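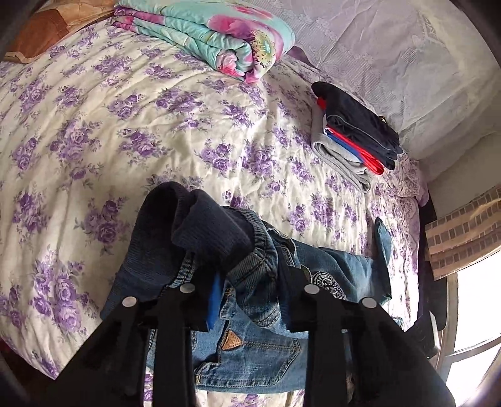

Children's jeans and a navy knit on one of the beds in the upstairs rooms, Haltov house, August.

The Haltov house is at the end of a gravel lane behind the old Zornholm feed store, and the parking area is on the left before you get to the gate. I missed it the first time and had to back up. The open house ran from nine in the morning until four in the afternoon. I got there a little after ten and stayed until they started folding up the chairs.

I went because my sister and I have been talking about clothing exchanges for two years and have never set one up. Our town has a church rummage sale in spring and that is all. Ramil Manalastas, who started the Haltov exchange, had written in the regional newsletter that anyone could come and see how they do it, so I signed up.

The exchange handles children's clothes from newborn up to size 14, plus bedding. No adult clothes, no shoes except rain boots, no toys. Families bring in what has been outgrown and take home what they need. They don't keep a points system. They had one for the first year and dropped it when the bookkeeping took longer than the sorting.

Downstairs

You come in through the back porch, where the bags are taken in. Each bag gets a paper tag with the date and a letter for the part of the county it came from. The letter is only there so they can tell where to put up posters. A bag that smells of smoke or mildew goes straight to a separate shelf and is washed twice.

The laundry is in what used to be the pantry and the wall behind it. There are two washers and one dryer, and a drying rack on a pulley that goes up to the ceiling. Ramil would like a second dryer but the wiring won't take it. Everything is washed, including things that come in clean. They use an unscented powder sold under the name Wimel, bought in 20 pound sacks. One of the other visitors asked about cost and was told that soap is the second biggest bill after heating.

The numbers were on a sheet by the door. They took in 3000 pieces last year and gave out nearly all of them. There are 88 families on the list. I copied those down for my sister, who likes to have figures when she talks to the town office.

Upstairs

The sorting is done upstairs in the old bedrooms, and this was the part I had come for. When they took over the house, the beds were still there. They planned to get rid of them and buy folding tables, but the first sorting day came before the tables did, so they put sheets on the beds and worked on those. They never went back. A bed is lower than a table, which is hard on the back if you stand, but most people sit on a stool next to it. Small things don't slide off the way they do on a hard top. When a pile is done you can pull the whole sheet by the corners and carry it to the next room.

The sheets come from the bedding donations. The one I spent most of my time at was cream-white with clusters of purple roses, and I was told it is the favorite, as dark clothes show up well on it and so does lint.

Hatem Kamel runs the upstairs. He worked in a hotel laundry before he retired and he folds faster than anyone I have seen. He gave us a short talk and then put us to work, which I preferred to being walked around.

The first job with any pile is getting pieces apart. Clothes come up from the dryer in a tangle, and knits are the worst for it. The navy one with the thick ribbing was caught up with a pair of light blue jeans. Hatem's rule is to lift the knit off first and lay it flat by itself before touching anything else. If you pull the jeans out from under it you stretch the ribbing, and ribbing that has been stretched makes the whole garment look worn out even if it isn't.

Then comes checking. For jeans he goes in this order: waistband, knees, seat, hems, pockets. Elastic waists get pulled out once and let go. If the elastic comes back, fine. If it stays wavy, the pair goes in the mending basket. Washed denim with some fading along the folds is no reason to reject anything. He said new visitors tend to put faded jeans in the rag pile and he has to go and take them out again.

Patches and tags get their own check. A lot of children's jeans have something sewn on them, and the pair from that pile had a small leather patch near a back pocket, a bright blue tag sticking up out of the folds, and a round embroidered emblem in dark gray and white. You run a thumbnail along the edge of each patch to see if the stitching is lifting. A loose patch takes two minutes to fix and it will tear the cloth if it is left alone. I asked if they ever take patches off. Only if the family asks.

Sizing was slower than I expected. The printed sizes can't be trusted from one maker to the next, and in many pieces the label has been cut out. They have a board with lines painted on it for inseam and waist, and you lay the jeans against it. Each size has a color of yarn, and a short piece is tied through a belt loop or a buttonhole. For jeans with elastic and no loops, the yarn goes on a safety pin inside the waist. I tied a green one on when it should have been yellow and Hatem caught it from across the room.

Folding for children's jeans is one leg over the other, then in thirds from the hem up, with the waistband on the outside so parents can see at once whether it is elastic or button. Knits are never hung. They are folded with the sleeves in and stacked no more than six high.

The shelves

The finished clothes go to the front bedroom, where the shelves are. These came from Reinholz, a hardware store that closed, and they still have the metal strips for price cards. The exchange uses the strips for sizes. Sizes 4 to 6 take up the most room by far. Past size 10 it gets thin, mostly because older kids wear things until there is nothing left to pass on. Ramil asked us all to spread the word that they are short of boys' and girls' pants in 12 and 14.

Winter things are kept in bins until September. I thought that was early but the families with a lot of children like to get it over with before school starts.

Lunch was soup and bread on the porch. There was a long discussion about moths, which I won't repeat in full. They use cedar blocks and sand them down twice a year.

What I would do differently

The stairs are narrow and steep and everything has to go up them wet or dry. If we find a place I would want it on one floor. I would also want better light for the checking. The upstairs rooms face north and by three in the afternoon I was carrying dark pieces over to the window to look at the seams.

The yarn system I would copy exactly. The beds I am not sure about. My sister says her knees would not last a morning on a low stool, and we could get folding tables from the school for free. I might put a sheet over the tables.

If you want to visit, write to the exchange first, as they can take only a few people at a time upstairs. Bring a bag of clothes if you have one. Parking is free, and the gravel is rough, so wear flat shoes. The next open house is planned for spring and they will put it in the newsletter.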